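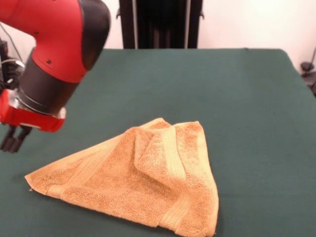 Cruzado batting pads, second season

I bought the Cruzado pads in November, after my old pair finally gave up at the knee, and I've now worn them for 15 innings and more net sessions than my wife would like to hear about. They're lovely and light, and for a man of my age that matters a great deal when there's a quick second run to be had!

The straps took some getting used to. There are 2 of them where I'd always had three, and for the first few games the left pad kept sliding to the outside (Kamlesh Nautiyal, batting at the other end, found this very funny). Pull the top strap tighter than feels natural and it stays put.

Protection is good – I took one from Boonsong Wiriya flush on the shin, and he's not a gentle bowler, and I barely felt it. The knee roll is a bit thinner than on the Wanumari pair I tried in the shop, so if you face real pace every week you may want to try those on first.

They clean up easily with a damp cloth, though the white piping has gone a sort of tea color and I think it's going to stay that way. One buckle is a little stiff too.

I'd buy them again, and Daranee Chantharasri has already ordered a pair for the women's side in the smaller size. Mine are the full adult length and I'm not tall, so do check the chart before you order.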